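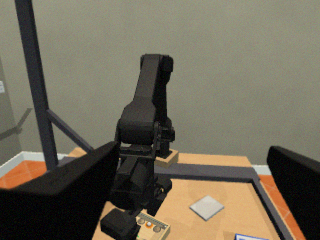

足の裏で読む町 素焼きタイルの床を訪ねて、アルモンへ

靴を脱いだ瞬間に、もう好きになっていた。

七月の朝、アルモンの古い家に泊めてもらった最初の日のことだ。寝ぼけたまま台所へ水を飲みに行こうとして、廊下の敷居をまたいだとたん、足の裏がひやりとした。大理石のような、こちらを突き放す冷たさとは違う。少しざらっとしていて、まんなかがほんのわずかにへこんでいて、一枚ごとに手ざわり(足ざわり、と言うべきか)が変わる。水のことはすっかり忘れて、しばらく台所を行ったり来たりしていた。起きてきた家主のアリキ・カラマンリディスさんに「何か落としたの?」と聞かれて、タイルがあんまり気持ちいいものだから、と答えたら、彼女はサンダルを脱いで一緒に歩きはじめた。

「流しの前がいちばんいいのよ。祖母が立っていた場所だから」

言われて立ってみると、たしかにそこだけ、表面がとろりと滑らかになっている。

素焼きのタイル、いわゆるテラコッタの床である。赤土をこねて型に入れ、乾かして焼く。それだけのものが、どうしてこんなにも表情を持つのか。今回の旅は、もともと町の市場の取材で来たはずだったのに、その朝を境に、すっかり床の旅になってしまった。

下を向いて歩く楽しみ

アルモンは坂の町だ。川から丘の上の教会まで細い道がくねくねと続き、家はどれも斜面にしがみつくように建っている。観光案内はたいてい丘の上からの眺めを褒めるけれど、わたしのおすすめは断然、下を向いて歩くことだ。パン屋の入口、理髪店の待合、薬局の奥の小部屋。戸が開いていれば、どこからでも赤い床がのぞいている。

同じ赤と言っても、まるで違う。川に近い家の床は橙色が強く、坂を上がるほど茶に寄っていく。昔は近くの土を使って近くの窯で焼いたから、採る場所が少し変わるだけで鉄分の具合が変わり、それがそのまま床の色になったのだそうだ。つまり床を見れば、その家の土がどこから来たかだいたい見当がつく。町の人に言わせると「だいたい」なんてものじゃないらしく、理髪店で髪を切られていたおじいさんは、鏡ごしに「うちのは水車小屋の裏の土だ」と胸を張ってくれた。

並べ方にも流儀がある。いちばん素直なのは、壁と平行に目地をそろえる碁盤の目。狭い部屋では、これを四十五度回して斜めに張ることが多い。斜めにすると視線が対角線に沿って伸びるので、部屋が広く感じられるし、古い家につきものの壁のゆがみも目立たなくなる。平行に張ると、壁が少しでも曲がっていれば端のタイルがだんだん細くなっていって、いやでもばれてしまうのだ。斜め張りなら端はどのみち三角に切るから、ごまかしがきく。見た目の華やかさの裏に、こういう職人の知恵が隠れているのがたまらない。

ほかにも、れんがのように半分ずつずらす張り方、六角形を蜂の巣状に並べる張り方、色の違う細い帯を入れて部屋を区切る張り方がある。帯を入れるのは昔の少し裕福な家に多く、食卓を置く場所を絨毯のように縁取ったりする。薬局の奥の小部屋がまさにそれで、店主は棚を動かしてまで隅の納まりを見せてくれた。帯と帯がぶつかる角を、どちらを勝たせるか。そこに張った人の癖が出るのだという。こういう話、何時間でも聞いていられる。

バラスカスの窯

町はずれに、いまも手でタイルを作っている工房がある。名前はバラスカス。門を入るとすぐに広い干し場があって、まだ焼く前の灰色がかった板が、屋根の下にずらりと並んでいた。

案内してくれたのはグリゴリス・ツァキリスさん。この仕事を始めて十四年になるそうで、本人は「まだ見習いに毛が生えたようなもの」と笑う。作業台に砂をまき、木の型枠を置き、両手でつかんだ粘土の塊をどすんと落とす。それを手のひらの付け根でぐいぐいと四隅へ押しやり、余った分を木の棒でさっと払って、型を外す。あっという間だ。見ていると簡単そうなので、やらせてもらった。

まったく簡単ではなかった。まず隅まで土が行かない。行ったと思うとまんなかが薄い。払う棒がひっかかって表面がえぐれる。型を外したら角がくっついてきて、できあがったのは四角とも丸とも言いにくい何かだった。グリゴリスさんはそれをまじめな顔で眺めてから、「焼いてみましょう」と干し場の端に置いてくれた。やさしい人である。

乾燥は急がない。夏なら九日、冬はもっと長くかける。日なたに出すと表だけが先に縮んで反ってしまうので、日陰で、風だけを通す。途中で何度か裏返すのだが、この裏返すときの指の跡がときどき表面に残る。干し場を横切った猫の足跡が残ることもあって、そういうタイルは工房でも取り合いになるらしい。昔の家の床をよく探すと、犬や鶏、まれに子どもの足の形が見つかる。アリキさんの家にも、納戸の隅に小さな鳥の足跡が一枚ある。教えてもらってからは、前を通るたびにしゃがんで挨拶した。

窯の火は薪で、入れる場所によって焼け具合が変わる。火に近いものは濃く硬く、遠いものは淡くやわらかく仕上がる。電気窯を使えばそろうのだけれど、と尋ねると、グリゴリスさんは焼けたタイルを二枚とって軽く打ち合わせた。きん、と高い音がする。別の組み合わせだと、こん、と低い。「玄関には高い音、寝室には低い音」。硬さで場所を分けるので、ばらついているほうが都合がいいのだそうだ。なるほど、と膝を打った。床一枚の中に、火の近くと遠くが同居している。

油と蝋と、待つこと

焼きあがったタイルは、驚くほど水を吸う。コップの水をこぼすと、しゅう、とかすかな音がして消えてしまうくらいだ。だから床に張ってから、油や蝋で仕上げをする。

この仕上げを長年請け負っているのが、ディオニシス・ヴラホプロスさんである。待ち合わせた現場は改装中の食堂で、午前中の光の中、ひざ当てをつけた本人が部屋の一番奥から後ずさりしながら亜麻仁油を塗っていた。挨拶をしようと一歩踏み出しかけたら「そこから先はだめ!」と鋭い声が飛んできた。塗りたての床に足跡をつけると、一生残るのだという。戸口に座って待つことにした。

待っているあいだに見えてくるものがある。油がのったところは、ぐっと色が深くなる。粉っぽい薄桃色だったものが、熟した柿のような色に変わっていく。境目がじりじりとこちらへ近づいてくるさまは、潮が満ちてくるのを眺めているようで、少しも退屈しなかった。

油は薄く、何度も。一度塗ったら余分を布でふきとり、乾くまで触らない。そのうえに蜜蝋をのばして、翌日に磨く。張る前の目地にも注文が多くて、ディオニシスさんは白すぎる目地を嫌う。「新しいうちはいいんだよ。線がきりっとして。だけど汚れはまず目地に来るから、最初から少し土の色を混ぜておく」。砂の色に寄せておけば、年月がたってもタイルとの差が開きにくい。ただし、白くしたいというお客さんの気持ちもよくわかるのだそうで、最後は本人に選んでもらう。試し張りの板を何枚も車に積んでいて、その場で床に並べて見せるのが彼のやり方だ。

家でできる手入れについても聞いた。普段は掃いて、かたくしぼった布でふく。洗剤は中性のものをほんの少し。酢はだめ。レモンもだめ。台所でトマトソースを落としたらすぐにふくこと。しみになっても慌てないこと。粉にした白い粘土を水で練ってのせておくと、油じみはかなり抜けるし、抜けなかったとしても、次に蝋をかけるころには周りになじんでいる。
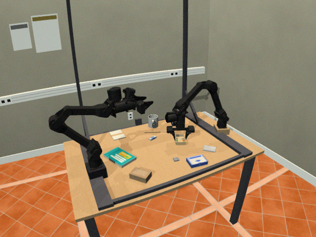
ドークステッドの台所で

旅のあと、どうしても見たい床がもうひとつできた。アルモンのタイルが、遠く離れた北の町ドークステッドへ運ばれているという話を、バラスカスの工房で聞いたのだ。

火曜日の夕方、雨のドークステッドに着いた。迎えてくれたのはジェイド・ブシャールさんとチャルーン・シッティチャイさん。運河沿いの古い倉庫を住まいに直し、一階を料理教室にしている。教室の名前はイメル。扉を開けると、外の灰色からいきなり、あの赤い床だった。

「南の土を北で使うのは無茶だって、さんざん言われました」とジェイドさん。心配されたのは寒さと湿気だ。水を吸ったまま凍れば、やわらかいタイルは割れてしまう。そこで床下に温水の管を通した。焼き物は熱をゆっくりためてゆっくり放すから、床暖房とはとても相性がいい。朝に温めておけば、夕方の授業が終わるころまでぬくもりが残る。アルモンでは夏の涼しさがありがたかった床が、ここでは冬の暖かさのために敷かれている。同じ土なのに! わたしはさっそく靴下になって歩きまわった。

張ったのは自分たちだという。部屋に必要な枚数より五十六枚多く注文したのに、斜めに張ると決めたせいで端の切り落としが増え、最後はぎりぎりだったそうだ。チャルーンさんは、すべてのタイルをいったん床に仮置きして、濃いものと淡いものが固まらないように入れ替えていった。箱から出した順に張ると、窯の同じ場所で焼けたものが隣り合って、床に大きなまだらができてしまう。いくつもの箱を同時に開けて、少しずつ混ぜながら使うのがこつだと、これはディオニシスさんも言っていたことだ。

コンロの前には、もう色の違う場所ができはじめていた。生徒たちが代わる代わる立つところだ。しみもある。ターメリックの黄色いのや、魚醤の瓶を落としたという輪っか。ジェイドさんは最初のしみがついた晩、眠れないほど落ちこんだらしい。チャルーンさんのほうは平気な顔で、翌朝そこに立ってスープを作っていた。「床にも味見してもらわないと」と彼は言って、その日の鍋からわたしにも一杯よそってくれた。レモングラスの香りの、汗が出るほど辛いスープだった。

自分の家に敷くなら

帰ってきてから、周りの人に床の話ばかりしている。すると必ず、うちにも敷けるだろうか、という相談になる。取材先で教わったことを、忘れないうちに書いておきたい。

まずは狭い場所から。玄関の内側や洗面台の前、窓辺の植物を置く一角などは、面積が小さいぶん、いいタイルを思いきって使える。手作りのものは厚みが不ぞろいなので、下地の接着材を厚めにとる必要があり、床の高さが思ったより上がる。扉が開かなくなる事故がほんとうに多いそうだから、扉の下のすき間は先に測っておくこと。古い木造の二階に敷きたい場合は、重さの問題があるので必ず専門家に見てもらってほしい。

見本は一枚だけで決めない。できれば何枚か借りて、床に直接置き、朝と夜に眺めてみる。テーブルの上で見るのと床で見るのとでは、色がまるで違って見える。明るい木の家具と合わせると赤みが引き立ち、濃い色の家具と合わせると落ち着く。壁は白がよく合うと言われるけれど、アルモンで何度も見かけた、くすんだ緑や灰色の壁もすばらしかった。土と草の取り合わせだと思えば、合うのも当然かもしれない。

古材という手もある。解体される家からはがしたタイルは、すでに角が丸くなり、艶も出ている。裏に残った古いモルタルを落とすのが大仕事だが、根気のある人にはぜひ挑戦してみてほしい。わたしも一箱だけ買って、週末ごとに庭先でこつこつ削っている。腕は痛いし、粉だらけになるし、近所の子には毎回何をしているのかと聞かれる。それでも、泥の下から誰かの家の赤がのぞくとうれしくて、つい日が暮れるまで続けてしまう。

先週、バラスカスから小包が届いた。中には藁にくるまれて、わたしがこねたあの一枚が入っていた。角は欠け、ずいぶん反って、置くとかたかた鳴る。爪ではじくと音は低かった。グリゴリスさんの分類に従えば、寝室用である。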